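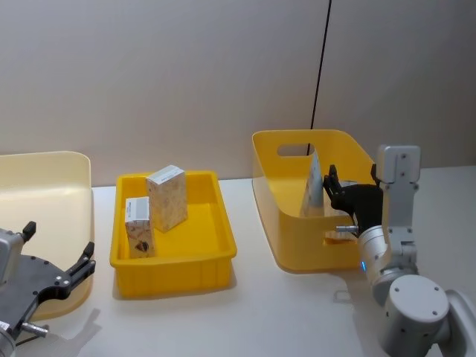 Nuvano Sorting and Packing Group
Minutes of the July meeting, Eltidbridge building, 2:00 p.m.

Chair: Angelica Rivera

1. Last month's minutes
Accepted with one change. "Everyone agreed the new trays are better" now reads "some people said the new trays are better."

2. Bins and trays
The chair asked what the yellow trays are supposed to do that a plain tabletop does not. The answer was that they keep small boxes together before packing. She said a strip of tape would do the same and asked for a week of packing without trays before any more are bought. Agreed, with grumbling.

The Lindqvist quote for 1000 more trays was read out. The price per tray drops at that number. It was pointed out that we have no place to put 1000 trays. Quote to be declined for now.

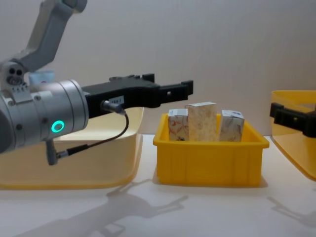

The white work surface with the pale cream-yellow tray.

3. Small cardboard boxes
Stock sheet says 495. The shelf count came out lower and was done twice by different people, who got different answers. The chair does not accept any of the three figures. Recount before the next order.

Labels: the request to have every box stand label up was discussed again. Tall ones tip over when a tray is moved, so the rule may be costing more time than it saves. No decision.

4. Climiment
Climiment has offered a trial of its stock software. Questions raised – who types in the counts, and why would they be any more right than the ones we have? No one had an answer. Deferred.

Next meeting: same room, same time. Bring the recount.

3 comments | 2 shares

This site uses cookies to remember your settings. Accept | Manage

Recent items
Minutes of the June meeting
Shelf labels: revised list
Eltidbridge parking changes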